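Investor Relations Associate, Warken Motors
Full time, on site with some remote days

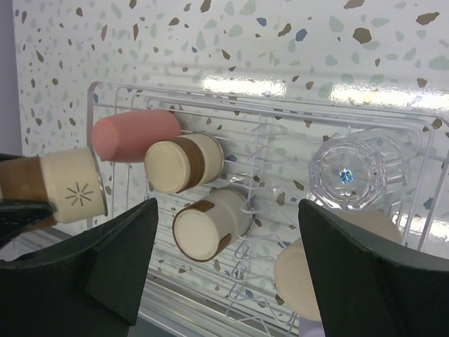
Careers / Finance and Investor Relations

Warken builds battery-powered delivery vans and short-haul trucks. The company went public last year through a merger with Asness Acquisition, a blank-check company, and its shares now trade under the combined company's name. We have 478 employees across engineering, assembly, sales and the head office.

We are hiring an Investor Relations Associate to join a small team that handles contact between the company and its shareholders, analysts and lenders. The position reports to Jeanine Van Acker, Director of Investor Relations. It is a new position. Until now the work has been shared between the finance and legal departments, and a good part of the first few months will be spent moving it into one place.

About the work

Most of the year follows the reporting calendar. In the four weeks before quarterly results you will work with accounting on the earnings release, the slides and the prepared remarks. After the call you will take follow-up questions, arrange meetings and keep the record of who was spoken to and what was discussed.

Between quarters the work is less predictable. We publish updates on van deliveries, supply contracts and plant spending. Some of these call for a filing on the same day. We also get a steady flow of email from individual shareholders, many of whom bought in before the merger closed and still have questions about their warrants. You will answer these directly, using approved language where it exists and asking legal where it does not.

You will:

Draft earnings releases, shareholder letters and question-and-answer documents for management
Check every figure in a public document against its source and keep the backup file
Maintain the analyst model comparison and circulate it after each change in estimates
Track share ownership, short interest and trading volume, and write the weekly note to the executive team
Answer the investor relations mailbox and phone line within two business days
Schedule conferences, plant visits and investor calls, and prepare briefing notes for them
Keep the investor section of the website current, including filings, presentations and the event calendar
Work with Wuyts, our outside communications firm, on the timing and distribution of announcements
Help prepare the proxy statement and the annual meeting

You will not give guidance, comment on the share price or speak to reporters. Press questions go to the communications desk.

What we are looking for

A bachelor's degree in finance, accounting, economics, business or journalism, or equivalent work experience
Two to five years in investor relations, equity research, corporate finance, audit or financial reporting
Ability to read an income statement, a balance sheet and a cash flow statement and explain them in ordinary language
Clear and accurate writing. Applicants who reach the second stage will complete a writing exercise
Good working knowledge of spreadsheets
A basic understanding of the disclosure rules for public companies, or the willingness to learn them in the first three months

Experience with a company that listed through a merger is useful but not required. The same goes for knowledge of the auto or trucking industry. Several people in the finance department came from retail, banking and food distribution.

Trading restrictions

Everyone in this position is treated as an insider under company policy. You will need approval from legal before buying or selling Warken shares or warrants, and you may trade only in open windows. The policy also covers members of your household. If you hold Warken securities now, tell us when you apply. Holding them will not count against you, but they will have to be reported on your first day.

The policy also restricts trading in certain suppliers and partners. The current list includes Pollunance, which makes the battery packs for our larger van. New employees receive the full list after signing a confidentiality agreement.

Location and hours

The job is based at our head office, next to the assembly plant. There are 122 parking spaces for office staff, and the bus stops at the main gate. Standard hours are 8:30 a.m. to 5 p.m. with half an hour for lunch. On results days the team starts at 6 a.m. and usually finishes by midafternoon.

After the first 90 days you may work from home up to two days a week. This does not apply in the two weeks before results, when everyone on the reporting team is in the office. Expect to travel to conferences four or five times a year, normally for one or two nights.

The office has a shared kitchen on the second floor and a cafeteria in the plant that serves breakfast and lunch. Office employees may use either one.

Pay and benefits

Salary depends on experience and is discussed at the first interview, where you will be given the full range for the position. You will also receive:

An annual cash bonus tied to company and individual goals
Restricted stock vesting over four years, with the first quarter vesting after one year
Medical, dental and vision insurance starting on your first day
A retirement plan with a company match
Eighteen days of paid vacation, plus public holidays
Reimbursement for one professional certification, including exam fees and study materials

Relocation assistance is not offered for this position.

About the finance department

Finance has three groups: accounting and reporting, planning, and treasury. Investor Relations sits next to reporting and will have three people once this position is filled. You will also work with the plant controller, who supplies the production and delivery numbers. These are closed on the third business day of each month.

The company had 3109 registered shareholders at its last record date. A much larger number hold shares through brokers, and most of the mailbox comes from that second group. Volume rises sharply when there is news about other electric vehicle makers, even if it has no connection to us.

How to apply

Send a resume and a cover letter of no more than one page to Amber Mertens in Human Resources, using the application form on our careers page. Quote job number 478-7 in the subject field. Please also attach one writing sample of up to three pages. It can be a research note, a report, an article or a memo, provided you wrote it yourself and are free to share it. Remove anything confidential before you send it.

Applications are read as they arrive. We plan to hold first interviews in October by video. They last 45 minutes and are led by Amber Mertens and one member of the finance department. The second stage is held at the office and takes half a day. It includes the writing exercise, a meeting with Jeanine Van Acker, and a meeting with the Chief Financial Officer. Travel costs for the second stage are repaid on receipts.

All applicants will hear from us, including those who are not selected. An offer depends on a background check, two professional references and proof of the right to work in the United States. We are not able to sponsor a visa for this position.

Warken is an equal opportunity employer. If you need an adjustment at any stage of the process, write to Human Resources through the same form and mark the message "Accommodation." These messages are kept separate from your application.

No recruiters, please.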